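Label Printer Maker Ofori Tries the Direct Route

The first product from Ofori fits in a coat pocket and prints on tape. It makes labels, for jars, cables, file boxes and school supplies, and the company sold it for two years through office supply stores before pulling it from the shelves last spring. Its replacement, the Fustavix, is being sold only through the company's own site, with preorders paid up front.

The campaign closed in September with 886 backers. Ofori had set its minimum at 600, the number it says it needed to place a first order for the print heads. Buyers paid $84 for the printer and two rolls of tape. The store price will be higher, though the company has not settled on a figure.

The Fustavix is a thermal printer, so there is no ink to replace. Heat darkens the coating on the tape, and the tape is the only supply an owner has to keep buying. That is where most of the complaints about the older model came from. Its cartridges had a chip in them, and the printer refused any roll that lacked one. Owners found ways around this, some involving tape and a steady hand, and traded instructions on hobby forums.

The new printer takes plain rolls with no chip. Ofori sells its own and has published the roll dimensions so other suppliers can make them. A door on the back opens with a thumb latch, the roll drops in, and the printer feeds itself when the door is shut. The cutter is still manual. Pressing it takes a firm push, and on the preproduction unit we tried, the first few labels came out with one ragged corner.
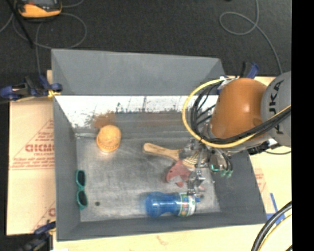
HARDWARE | SMALL DEVICES

Most of the setup happens on a phone. The app, called Gekarico, comes with 452 symbols and a dozen typefaces, and it can print a list from a spreadsheet one line at a time. It works without an account. Templates are stored on the phone unless the owner turns on backup, and a label can be sent to the printer with no internet connection at all.

The app is also the weakest part. Text size is set with a slider that jumps in large steps, so getting a long name to fit on a short label can take several tries. Each try is a preview on the screen, which at least saves tape. Searching the symbols works only if you guess the word the company used. "Plug" finds nothing, but "outlet" does.

Print quality is good for the price. Small type stays readable, and barcodes scanned the first time on two different phones. Like all thermal labels, these will fade in direct sun. Ofori recommends them for indoor use and sells a coated tape for kitchens and garages. We left one of each on a windowsill and will report back when there is something to see.

Battery life was harder to judge. Our unit went through three full rolls on one charge and still showed a quarter left. It charges over USB-C, and it can print while plugged in, something the older model could not do.

Shipping is planned in two batches. Early backers are in the first, which leaves from the company's warehouse in Ilen, and everyone else is in the second. Backers get an email when their batch is packed, and addresses can be changed until then. Refunds are open until the same point.

Anyone with the older printer can keep using it. Ofori says it will sell the chipped cartridges as long as it has stock, but there will be no software update to make the old machine accept plain rolls. Owners can send it back for a discount on the new one, provided they pay the postage.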